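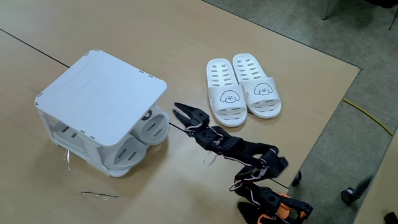

Un tabouret blanc et des chaussons, sur la table.

Bon, je fais vite, répétition à 19h et je n'ai toujours pas recopié mes coups d'archet. Mais trois personnes m'ont demandé où on en était avec l'ensemble, donc voilà.

On joue en juillet. Salle Pliris, celle avec le rideau vert et la loge qui sert aussi de local à vélos. Nous sommes 15 sur le papier. 14 en vrai, le basson a déménagé. Si quelqu'un connaît un basson...

Le gros sujet du mois : le diapason. Je ne pensais pas écrire un jour un billet là-dessus. Nous, depuis toujours, on s'accorde à 442, sans y penser, Igor donne le la au hautbois et on y va. Sauf que pour la deuxième partie on a invité Noemi Amato et son accordéon. Et l'accordéon est à 443. Et un accordéon ça ne se tourne pas avec une cheville, les anches sont ce qu'elles sont. Donc c'est nous qui montons.

Un hertz, vous me direz. C'est ce que j'ai dit aussi. À l'oreille, sur une note seule, rien du tout. Les cordes s'en fichent complètement. Igor s'en fiche moins. Il a gratté deux anches pour essayer de remonter un peu, la première est morte, la seconde est magnifique dans le médium et inutilisable en haut. Les clarinettes ont poussé les barillets à fond et puis la salle a chauffé et elles se sont retrouvées trop hautes. Bref. Première lecture avec Noemi : pas beau. Surtout les unissons de la page 3, accordéon et hautbois tout nus, avec juste un pizz de violoncelle dessous.

Loredana (Santoro, notre cheffe, pour ceux qui débarquent) a fait un truc tout simple que je note ici pour m'en souvenir. Elle a supprimé les accordeurs. Tous rangés dans les étuis. Noemi tient un la, long, pas fort, et on entre un par un en partant du grave. Contrebasse, violoncelles, altos, et ainsi de suite. Personne ne joue plus fort que l'accordéon. Ça prend une éternité, enfin cinq minutes, mais derrière on a rejoué la page 3 et c'était un autre groupe. Depuis on le fait à chaque répétition, même quand Noemi n'est pas là — dans ce cas elle nous a laissé un enregistrement de son la, un peu sinistre, sur le téléphone de Loredana.

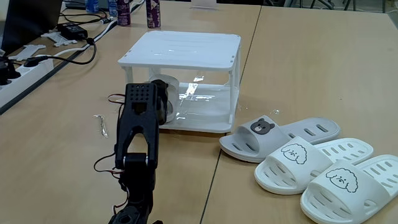

Le programme maintenant. Première partie, la petite suite pour cordes de Balogh, quatre mouvements, le troisième est traître. C'est écrit lent, ça se joue lent, et tout le monde accélère. Moi la première. J'ai mis des petites lunettes au crayon au dessus de la mesure 31 et je fonce quand même. Ensuite la pièce que tout le monde attend (ou redoute), Drukari, pour accordéon et orchestre de chambre. Douze minutes. Du 7/8 presque partout, groupé 2-2-3, puis 3-2-2 sans prévenir au milieu. Sandro Lo Presti, aux percussions, compte à voix haute sans s'en rendre compte, on l'entend jusqu'aux altos. Franchement ça m'arrange.

Mes conseils de violon II pour le 7/8, si ça sert à quelqu'un :

Ne pas battre du pied. Jamais. Le pied veut du 4.
Dire des mots. Chez nous c'est « café, café, chocolat », avec le chocolat en trois syllabes bien nettes. Ridicule mais ça tient.
Travailler l'archet à vide, sans la main gauche, très lentement, et ne remettre les notes que quand le bras ne réfléchit plus. J'ai mis une semaine et demi.
Regarder la cheffe au changement et pas deux mesures après.

Côté partitions, c'est le bazar habituel. Le matériel de Drukari est en location et il manquait la partie d'alto II, on l'a reçue mercredi, avec les annotations de l'orchestre d'avant. Coups d'archet à l'envers des nôtres. Quelqu'un a écrit « NON » en très gros page 8, sans autre explication. On a cherché. On ne sait pas.

Ah et la question des tournes. La page 5 finit sur un tremolo et la 6 commence sur un tremolo. Merci à l'éditeur. Cinzia Russo et moi on partage le pupitre, elle tourne, je tiens, et pendant deux mesures les seconds violons sont à moitié. Elle voudrait passer à la tablette avec la pédale, elle a essayé Lusteo chez elle et elle aime bien. Moi je résiste encore un peu, j'écris trop dans les marges, et puis j'ai peur d'appuyer sur la pédale en plein solo. À voir à la rentrée.

Ce qu'il reste à faire : une partielle cordes, une avec Noemi, la générale. La suite de Balogh tient debout sauf les huit dernières mesures du dernier mouvement, où les premiers partent en harmoniques et où nous, dessous, on doit faire un pianissimo qui pour l'instant ressemble à un mezzo forte timide. Loredana veut de l'archet à la pointe, presque pas de crins. J'ai essayé hier soir dans la cuisine, ça siffle. Je crois que c'est ma colophane, ou mon poignet, je n'ai pas tranché.

Pour les horaires du concert, je les mettrais ici dès que la salle confirme. Ne m'écrivez pas ce soir, je suis déjà en retard et il me manque une sourdine.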